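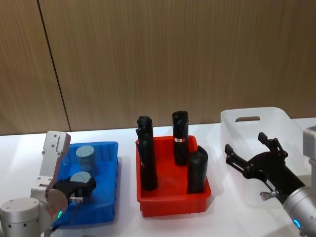
Two-arm sorting table at the Pendach open day, blue tray side in use.

Taking kids (and a skeptical dad) to a robot open day, worth the drive? And what do I ask?

Posted by marlowe_k in Days Out & Learning

Hi all! The picture is from the Pendach open day last August, it's the one they have on their sign-up page, and it's what got my daughter begging to go to the next one. She's ten and has been building "sorting machines" out of shoeboxes since spring. My son is seven and will go anywhere that might have snacks. My dad is coming too. He ran a packing line for most of his working life and has already told me that he could sort that table in the time it takes the robot to wake up.

So we're signed up for a Friday, the afternoon session, and now I'm second-guessing myself. It's 141 miles each way for us, which means a very long day or a motel. The page says there's a "live bench demonstration" and a "floor walk" and then not much else. I can't tell if the demonstration is five minutes behind a rope or something you can really stand and watch.

What I'd love to know from anyone who's been:

Is the two-arm table a regular part of the day or was that a one-time thing? Can kids get close enough to see the grippers? Is there anybody who'll answer questions from someone who knows nothing (me) and someone who knows a lot about conveyor belts and nothing about computers (my dad)? And what should we ask? I always think of the good questions on the drive home.

Also is it loud? My son doesn't do well with sudden noises and I'd rather know ahead of time. I wrote to the address on the page and got a very nice automatic reply, ha.

Thanks in advance!

Araceli Maldonado
42 people found this helpful

Oh you should go! I took my two nephews and we had such a good time that I've been boring people with it ever since. I'll try to go through your list but I ramble, sorry.

The table was going when we went, and the woman at the desk talked about it like it's a standard stop, so I'd expect you'll see it. I can't promise it'll be set up the way it is in your picture. When I was there they were changing the parts between sessions, and our group got little bottles and some cardboard tubes. The colored trays and the big clear bin were the same kind of thing though. The person running it explained the job first (what goes where) and then let it run, and then they mixed things up and ran it again. That second part is what you want to stay for. The first run everybody oohs, and the second run is where you start noticing stuff, like how an arm comes in toward a piece and you find yourself holding your breath over whether the fingers are going to bump the one next to it.

We stood behind a low barrier, close enough that the boys could see the fingers open and close. It is a barrier, and they're strict about it! No leaning over, no arms across, and if a kid drops a hat on the wrong side you wait for staff to get it. I liked that. Get there early and stand toward one end, because in the middle you mostly get the backs of tall people. Your seven-year-old may want a shoulder ride from Grandpa.

Noise: the table itself is really quiet, kind of a whir and then clicks. The floor walk is another matter. There's a section with air lines where you get a loud hiss with no warning, and one of my nephews jumped a foot. They hand out foam earplugs at the door, but those were huge in his ears, so bring your own kid-size muffs if you have them. You can also skip that section. We met a family who just waited in the hallway with the vending machines and got picked up again on the way back.

And yes to people who'll answer questions. The sessions are small enough that you can hang back afterward. Nobody made me feel dumb, and I asked some dumb ones. My best one was "what does it do when it drops something?" The guy's whole face lit up and he talked for ages. He said they care more about how it recovers than how fast it goes, and then he told us how round things are a pain when they tip over and roll to the wall of a tray. My nephews quote this at dinner.

A few more I wish I'd asked, for your daughter: how does it know which tray a thing belongs in, who decides which arm goes first, and can the two arms ever hit each other. For your dad, I'd let him loose on them about jams. Packing line people and robot people have plenty to say to each other, my brother-in-law is the same way.

Stay over if you can swing it. We drove home the same night and I was wrecked. Bring a sweater, they keep it cold in there. The snacks are crackers and those tiny waters, so plan for lunch somewhere else first. There's a Magaña bakery on the way in from the highway that does ham rolls and I still think about them.

tobin_r
6 people found this helpful

went last year. its fine. parking is bad, use the back lot. demo is 20 min maybe? didnt time it. gift table only takes cards

Jinlong Dai
31 people found this helpful

I've been on the other side of this, so maybe I can help with the "what do I ask" part. I used to do setup and demo days for Sturance, which is a different outfit but the same kind of bench: two arms, a few trays, a pile of parts, a crowd. I've never worked for Pendach and I can't tell you how theirs is programmed, so take this as general.

With your dad, I would be upfront that he's probably right about speed. At a lot of these demos a person with two hands would beat the bench easily, and the people running it know that. When we did ours, we had a retired machinist in the crowd who raced it with a tray of bolts. He won by a mile and we let him have his moment, then asked him to keep going until closing. He declined. I'd suggest your dad ask how long it runs between stops and what a person has to do when it does stop. Those are the two numbers I'd want as a line manager, and you'll get a more interesting answer than if he asks how many per hour.

Looking at your picture, here's something to have your daughter think about before you go. There are gray cylinders in the blue tray and black ones in the red tray, and nothing I can see in the clear bin. I can't tell from one picture what the job was. Were the parts on their way in or on their way out? Is the clear bin where things start, or where they end up? Have her write down a guess and then see how it's done on the day. She can do the same with the arms. The left one is down at the blue tray and the right one is over in front of the clear bin with its fingers wide open. Does each arm keep to its own side, or do they reach across? That's a real design question, and people argue about it at work. On our bench we gave each arm its own side at first because it was easy to keep them out of each other's way, and then spent weeks undoing that when we wanted the middle tray shared.

Also look at how the parts are sitting. A cylinder standing straight up with space around it is the friendly case. One of the black ones in that red tray is leaning on the wall in the corner, and that's the sort of thing that used to ruin my afternoon, since you can't always get a finger down between the part and the wall. If they let visitors suggest a setup (some do, it never hurts to ask nicely), have her ask for one leaning in a corner. She'll be popular with the engineers.

Colored lights on the arms: kids always ask. Don't let anybody in line tell you green means this and blue means that. It differs from one maker to the next, and even in our shop we changed it. Just ask the operator.

Something I'd add to Araceli's list is to ask what went wrong that morning. Something always did. At one of our days the whole bench sat still for the first group because somebody had swapped a tray for one that was a bit deeper, and every pick came up short. We had around 500 visitors over that weekend and I think I told each of them that story.

On the distance, I agree with staying over. The afternoon groups at the ones I worked tended to be looser, and people stuck around chatting, so you may be there later than the page says. There's some pre-reading too if your daughter wants it. Poline does a kids' activity book about sorting and gripping, with cardboard fingers you pull with string. We kept a stack of them at our bench and they went fast. It would go nicely with her shoeboxes.

marlowe_k
Reply from poster

Wow, thank you both (and tobin, back lot, got it!). I showed my daughter the part about writing down a guess and she's now got a full page. She says the clear bin is where everything ends up and she's "pretty sure but not sure sure." My dad read the bit about the machinist over my shoulder, laughed, and then asked if they'd let him bring his own bolts. I said I'd ask.

We booked the motel. Ear muffs are on the list. Araceli, what side of the highway is the bakery on?

Araceli Maldonado

Right side coming from the north, just past the tire place. Go before noon or the ham ones are gone!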